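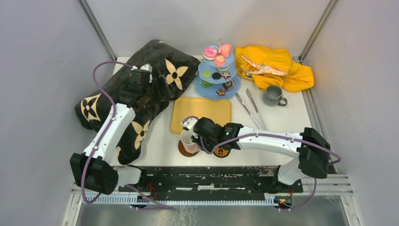
The four-petaled flower is one of the most stubborn shapes in printed home textiles, and it is a joy to trace. It turns up in the oldest of the Foltier pattern books, it survives the move from wood blocks to rollers, and it is still being printed on goods that anybody can buy today. Its staying power begins with how little it asks of the printer. Four petals sit comfortably on a square grid, so the motif can be turned by a quarter and still line up with its neighbors, and it reads as a flower even when a seam or a fold takes part of it away. The black cushion in Figure 2 shows the type in its plainest two-tone form, with cream flowers set against a dark ground. The flowers fall near a corner, on one end and lower toward the middle, and the black between them does a great deal of the work. In this section we look closely at that kind of spaced, high-contrast flower print, which we call the open scatter, and at what happened to it as it passed from dress cloth to furnishing cloth.

Figure 2. Cream four-petaled flower motifs on a black cushion, an open scatter on a dark ground.

4.1 Material

Our sample comes from two sources. The larger is the run of Foltier pattern books now kept at Flavthorpe, from which we took 2,000 swatches. The smaller is the cloth store of the Alvarado print works, which gave us another 1,000. All 3,000 swatches were sorted with the Fundetti scheme, a set of plain-language headings for motif, ground and spacing first drawn up for wallpaper. We had expected to rewrite most of it for cloth. In practice we changed only the headings for borders, and we have come to admire how well the rest holds up.

Cushions, curtains and other made-up goods were kept out of the sample. A finished cushion has been cut to suit somebody's idea of where the flowers ought to fall, and that idea is often very different from the one in the printer's book. We use made-up goods only to show how a motif looks once it has left the bolt.

The two sources are uneven in ways that matter. The Foltier books are tidy. Each swatch is pasted flat, trimmed to the page and marked with a pattern name and a ground color, and a good many carry a second note in pencil giving the kind of customer the cloth was meant for. The Alvarado swatches were kept by people who needed to find them again in a hurry. They are pinned in bundles by color, several bundles are out of order, and the backs are covered with notes on dye strength that we could only partly read. We found the Alvarado material slower going and far more fun. A pasted swatch shows the pattern as the firm wished it to be seen. A pinned one often shows the misprint, the correction and the grumbling note that came between.

4.2 What counts as an open scatter

The Fundetti scheme separates packed grounds from open grounds by a simple test: lay the motif's own outline in the gap between it and its nearest neighbor. If the outline fits without touching either, the ground is open. The test can be done with a scrap of tracing paper, and two people working apart will nearly always agree. Where they did not agree in our study, the trouble was almost always a trailing stem. One reader took it as part of the flower and the other took it as filler. We settled on leaving stems out, and we would urge anyone repeating the work to do the same from the start.

A four-petaled flower has no trouble passing the test, because its outline is compact. Compare the long sprays and curling vines in the same books, which need a generous repeat before they can be called open at all. A printer who wanted an airy cloth from a small block had every reason to reach for the four petals.

We also split the open scatters by how the flowers are set. In the square set, each flower sits directly above another. In the half-drop, every second column slides down by half a repeat. The third group we called loose. Here the flowers look tossed, and the eye does not easily find the repeat. Loose sets are much harder to design than they look! The Foltier books contain whole pages of trial layouts in which a single flower has been nudged, pasted over and nudged again to break up an accidental diagonal line. Such lines are hard to spot on a small swatch and impossible to ignore on a full curtain.

4.3 Light on dark

Dark grounds were a technical headache for both firms, and the notes are wonderfully frank about it. There were three ways to get a pale flower on a black cloth. The printer could lay the black around the flower and leave the base cloth showing. The cloth could be dyed all over and the color then taken out where the flower was wanted. Or a pale, opaque paste could be laid on top of the black. Each leaves its own traces on old swatches. Black laid around the flower tends to creep into the petals, so the edges look soft and a little thin. Removed color leaves a crisp edge and often a warm cream tone where some trace of dye remains. Paste sits on the surface and can be felt with a fingertip.

It is tempting to read the method straight off the tone of the flower, and we did so in our first pass. We were wrong often enough to stop. Plenty of cream flowers in the Alvarado bundles were printed as cream on purpose, to soften the contrast, and one dye note says that pure white on black "jumps about in lamplight." From then on we recorded method only where the cloth could be handled, and the cushion in Figure 2 is offered for its motif and color scheme alone.

That lamplight remark opened up a happy line of inquiry. The pencil notes in the Foltier books link cream on black with evening rooms again and again, while white on blue is marked for kitchens and bedrooms. The printers were thinking about when a cloth would be looked at as well as who would buy it. We had not seen this point made in earlier work on the books, and it deserves a study of its own.

4.4 From dress to furnishing

The same flower blocks were used for both dress cloth and furnishing cloth, at least at Foltier. What changed was the spacing. On dress cloth, the flowers are drawn close, so that a gathered skirt still shows plenty of them whole. On furnishing cloth, the gaps widen. A cushion or a seat is stretched fairly flat, and the buyer can take in a wide ground without it vanishing into folds.

Wider gaps brought a new problem, namely the cutter. On a closely set cloth, a seam will slice through flowers wherever it falls, and the eye forgives it. With a wide scatter, one badly cut flower at the edge of a cushion draws attention to itself. The Alvarado notes include repeated complaints from upholsterers on exactly this point, along with a proposed answer that we find delightful: print the flower so that half of it still looks complete. A four-petaled flower split along its middle leaves a neat pair of petals. A five-petaled one leaves an awkward remainder. Over the later bundles, the five-petaled blocks drop away from the furnishing cloths, although they carry on quite happily in the dress cloths.

We do not want to push this too hard. The later bundles are the ones most out of order, and a change in the cutting room's taste could leave the same pattern in the record. Still, the notes and the cloth point the same way -- and it is rare to catch a design choice being argued over by the people who had to live with it.

4.5 Limits

Both firms sold mainly to the middle of the market, so costly silks and the cheapest cottons are thinly covered. Black dyes of this kind also weaken cloth over time, and dark-ground swatches have probably been lost at a higher rate than pale ones. Any share worked out from our sample will therefore understate how common light-on-dark printing once was. The Alvarado bundles are due to be re-sorted in April, and we hope to revisit the dating of the five-petaled blocks then.

Journal > Textiles and Pattern > Printed Grounds > Section 4

Search this journal Enter title, keyword or author Go Advanced search

Reader comments

quiltback: Loved the part on the cutters. I make cushion covers and I still shift the template back and forth to save a flower at the edge. Has anyone looked at waste? A wide scatter eats up cloth if you are fussy.

printroom_reader: A question on 4.3. Did you check the selvages for creep? On black cloth from small works I often find the test marks there, and they give away the method much faster than the petals do.

Reply from the authors: Only on the Alvarado pieces. The Foltier swatches are trimmed on every side, sadly. We will add a note on the test marks, thank you!

hemandhaw: The tracing paper test works on my kitchen curtains. Packed ground, stems left out.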